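June 21, 2020

Up at six, rain on and off until lunch. Made a start on the back room, which I have been putting off since April. The van man from Wultside can take things away next week if I have them sorted, and he wants a list by phone beforehand, so there was no more getting out of it.

I began with the boxes under the window because they were nearest. Two of them were Mum's sewing patterns, and I had told myself I would keep ten and let the rest go. I kept all of them. They went back in the same boxes with fresh tape, so that was the first hour gone and nothing to show for it except clean tape.

After that I was stricter. Old telephone directories, out. A bag of curtain hooks, out, then back in, because Usha is hanging curtains in the new flat and might want them. I rang her to ask. She does want them. She also wants to know whether I still have the small white table she lent me when I had my ankle in plaster, and I said I did, and that it was somewhere in the room. She said there was no rush. I know from experience that means she would like it back.

Tea at half past ten. Buppha Thaweesak came by with eggs and stood on the step with her umbrella, and we talked with the door open. Her brother has had his hours put back up at Pimamden, which is a relief to all of them. She paid 9 pounds for a tray of seedlings and the slugs had the lot in one night. I gave her the good torch so she can go out after dark and pick them off. She said she would rather lose the lettuces than touch a slug, but she took the torch.

Back to it at eleven. I moved the bookcase away from the wall on my own, which was foolish, and my back has been telling me so this evening. Behind it were two odd gloves, a library card for a library that shut years ago, and the instructions for the old radio. The radio itself went to Kamol the winter before last. I put the instructions in an envelope for him and wrote his name on the front, then could not find a stamp.

The skirting board behind the bookcase is in a poor way. The paint has come off in long flakes and there is a soft patch near the corner where I could push my thumbnail in. I have written it down with the other jobs. The list is now:

Skirting board, back room
Tap washer, bathroom
Gate latch
Ring the Meesuk shop about the kettle lead
Usha's table
Stamps

Lunch was the end of the soup with rice in it to make it go round. Not bad. I read the paper from yesterday while I ate and did most of the crossword apart from the bottom left corner, where I am sure I have one wrong.

In the afternoon it dried up enough to open the window, and I got on better with some air in the room. I did the shelves from top to bottom. Hortensia Jara's jigsaws have to go back to her. She lent them in the spring and I have done all but the one with the harbour, which is 300 pieces and nearly all sky. I may admit defeat on that. I stacked them by the front door so that I trip over them and remember.

Found the little table at three o'clock or thereabouts, under the spare blankets. I had been looking for something bigger, to be truthful. In my head it had grown. It is only white plastic and you would not give it a second look in a shop, but I had my supper off it every night for six weeks and it never once tipped, and I was a bit sorry to see it go on the pile by the door with the jigsaws. I turned it upside down to do the feet. Feet always get forgotten. You wipe a top down every day and never think of what is touching the floor, and then you pick the thing up and there is a grey ring left behind on the lino.

I used warm water with a drop of washing-up liquid and an old toothbrush for the corners. The underside is the awkward part. There is a rim round it and dust gets in along the edges and packs down hard, and a cloth just slides over the top of it. The toothbrush did most of it and a cotton bud did the rest. Then a rinse, and I left it with its legs in the air on a towel by the open window. There was one mark I could not shift, a brown one the size of a lentil, which I think is from a hot spoon. I shall own up to it. Usha will say it was there before, and it was not.

While it dried I sorted the drawer of cables. I kept the ones I could name. Those I could not name went in a carrier bag, and the bag has gone back in the drawer, since the moment it leaves the house I will need whatever is in it.

Kanyarat Luangrath rang at five. She has a start date at Zellstead at last, in the packing office, and sounded very pleased, though the bus means leaving the house in the dark once winter comes. She asked what I was doing and I told her I had spent a quarter of an hour on the underneath of a table. She did not seem surprised. She is after a small table herself, for beside her bed, and asked me to say what sort it was in case they can still be had. I tried to describe it and made a mess of it, so in the end I just said white, plastic, legs, light enough to carry in one hand. She said that was every small table ever made.

She also wanted to know whether hers should have a shelf. I said no. A shelf is one more thing to dust and you only put magazines on it.

Stopped at six. The floor is clear from the door as far as the window, which is more than I have seen of it in a long while. There is a darker square in the lino where the trunk used to stand. The wardrobe I have not touched. That can be tomorrow, or the day after if my back is no better. I have put the van list by the telephone: one trunk with a broken hinge, the camp bed, the directories, two lampshades, the clothes airer that pinches. I keep thinking I should add the armchair, and then I go and sit in it.

Supper was two of Buppha's eggs on toast. Both had very yellow yolks. I ate at the kitchen table and had the wireless on low, and afterwards I finished the bottom left corner of the crossword. I had put STRAIN where it should have been SPRAIN, so everything crossing it was out.

Rain has started again. Window shut, hot water bottle for my back even though it is June. Must get stamps.

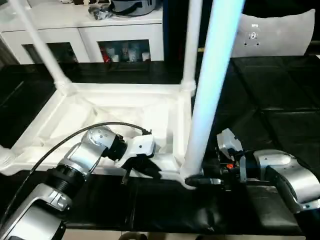 White plastic, legs up.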